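**Zwischenbericht Rureo, Förderjahr zwei**
Stand: 11.01.2020
Verfasst für die Förderstelle von Rochelle Tipoki

Das Wichtigste zuerst, dann kann der Rest überblättert werden: Das Dialektwörterbuch ist im Buchstaben K angekommen. Laut Antrag sollten wir bei M sein. Der Antrag wurde allerdings geschrieben, bevor jemand nachgesehen hatte, wie viele Ausdrücke für »kleckern« es im Tal gibt. Es sind 17, und jeder davon wird von einem anderen Ortsteil für den einzig richtigen gehalten.

Erfasst sind bislang 3.869 Einträge, davon 135 mit Tonaufnahme. Die Aufnahmen ziehen sich. Unsere Gewährsleute sprechen fließend Mundart, bis das Gerät läuft, und danach ein Hochdeutsch, das man sonst nur von Standesbeamten kennt. Wir lassen inzwischen Kaffee kochen und nehmen erst bei der zweiten Kanne auf. Der Posten »Bewirtung« ist entsprechend überzogen (siehe Anlage 2, bitte im Sitzen lesen).

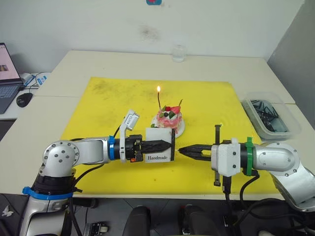
Waaka wollte im Dezember wissen, ob man die Schimpfwörter nicht in einen eigenen Band auslagern könne, dann wäre wenigstens einer pünktlich fertig. Wir haben das geprüft. Er wäre auch der dickste.

Die Datenbank Castumov läuft seit dem Herbst stabil, sortiert Umlaute jedoch weiterhin hinter das Z. Der Anbieter nennt das eine Einstellung. Bis sie gefunden ist, steht »Ährn« (Hausflur) ganz am Ende, und wir ordnen von Hand nach.

Offen sind außerdem:

- 60 Belege ohne Ortsangabe, überwiegend Zettel aus dem Nachlass des Heimatvereins
- die Lautschrift für das Obertal, über die zwei Gutachten vorliegen, die sich widersprechen
- der Umschlagentwurf

Wir beantragen eine kostenneutrale Verlängerung um ein halbes Jahr. Das L gilt als kurz.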